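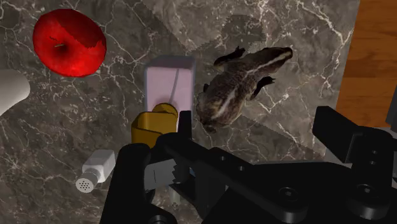 What determines how long a harvested fruit can be stored? Chiefly its rate of respiration, which depends on the species, the maturity at harvest and the temperature at which the fruit is held.

Chapter 13
Respiration and Storage Life

A fruit remains a living organ after it is detached from the plant. Its cells continue to consume sugars and organic acids, taking up oxygen and releasing carbon dioxide, water and heat. As the supply from the parent plant has ended, these reserves are not replaced.

Two patterns of respiration are distinguished. In climacteric fruit, such as apples, pears and bananas, the rate rises sharply at the onset of ripening, together with the production of ethylene. In non-climacteric fruit, such as grapes and most citrus, the rate declines gradually and no comparable peak is observed.

The distinction has practical consequences. Climacteric fruit may be picked mature but unripe and ripened later under controlled conditions – a practice examined in Section 13.2 through the records of the Grarner packing shed, where 145 bins were held from March onward. Non-climacteric fruit must be harvested at eating quality.

Section 13.3 deals with the measurement of respiration in closed and flow-through systems, following the method of Bakke. Section 13.4 treats the modified atmospheres used at the Stusum cool store. Readers unfamiliar with enzyme kinetics should review Chapter 4 before proceeding.

Key terms: climacteric, ethylene, respiratory quotient, vital heat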